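Lusesell to charge for returns, and for thinking about it

Sun 13 February 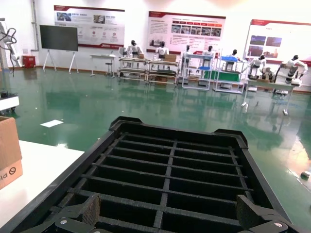
What is changing

Online homeware seller Lusesell is to end free returns in May, after a trial in which its customers sent back so much that the warehouse at Skalus had to open a second door.

Shoppers will pay 99p for each item they return, plus a further charge if it comes back in what the company calls "a different mood". A spokeswoman explained that this meant without its box.

The firm says it handled 3831 returned lampshades last year. The most common reason ticked on the form was "other". The second most common was "too much like the photograph", an option that has since been taken off the form.

How it will work

Customers will have to print their own label, as before, and take the parcel to one of 400 collection points. Many of these are in petrol stations. The list includes a garden centre that shut last year and, in one case, Lusesell's own head office, which does not accept parcels.

Refunds will be paid within two weeks, or straight away to anyone willing to take a voucher. The voucher can be spent on anything except lampshades.

Rival seller Gotari was quick to promise that its own returns would stay free for ever. The small print on its website defines this as until the end of May.

Mixed welcome

Shoppers outside the Baumgartner centre were not greatly moved. One woman said she had never sent anything back in her life and had the spare room to prove it. Her husband said he had not been asked about the spare room either.

Another shopper said 99p was fair enough, but that he would now be keeping a bath mat he disliked on principle.

Lusesell says the money raised will go towards better descriptions, so that fewer things need to come back in the first place. Work has begun on the word "cream", which at present covers 2 shades of yellow and a grey.

The new terms are on the firm's website, under Gifts.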